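Chapter 5
Where Things Land

I used to think a messy room was a room with too much in it. Then I spent a March weekend clearing out the back room at Gravard, the little workshop I rent, and I changed my mind (halfway through a pile of plastic bags, as it happens). Most of what I picked up had a perfectly good place to go. It had simply landed on the nearest flat surface and stayed there!

So this chapter starts with surfaces, before we get to shelves, boxes or labels. Anything flat and at hand will collect stuff. Cabinet tops are the worst, I find, and floors along a wall come a close second. 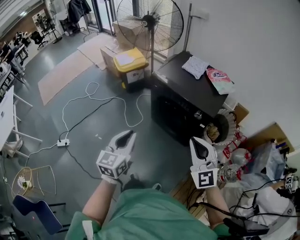

By the author of the Wasa Home Course | 14/05/2022

A folded cloth and a pink-and-white package on top of a black cabinet, a water bottle lying on its side, bags in a pile, cables in a tangle: I could name you a home for every one of them. The bin with the yellow lid is in the same room, over by the stacked cardboard boxes.

I like to begin with the bags and the cables, and I leave the big things like the fan for the end. Bags go inside one bag. Cables get pulled apart and coiled one at a time, which is slow and oddly pleasant. Before you read on, pick one surface in your own home and write down what's on it. We'll use your list in the next section.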